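When the grip let go at Prurkus

The fault first showed in June, on a shift that had logged 296 clean picks. "The jaws opened with no command," says the lead technician at Prurkus. "We lost 2 items before anyone hit stop."

Her team put it down to a loose connector. They reseated it and carried on. By pick 812 it had happened again — this time with a colleague's hand 40 centimetres away.

"That's when it became a safety matter," she says. Work stopped while the wiring was checked, and the fault was traced to a chafed lead. 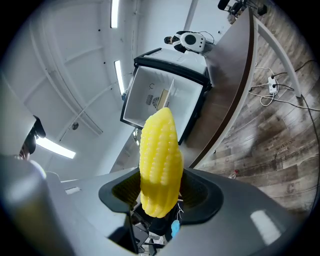 A toy corn cob held in the rubber jaws of a hand-held gripper.

Leads are now inspected at the start of every shift. She would still like a second stop button — "within reach of whoever is standing closest".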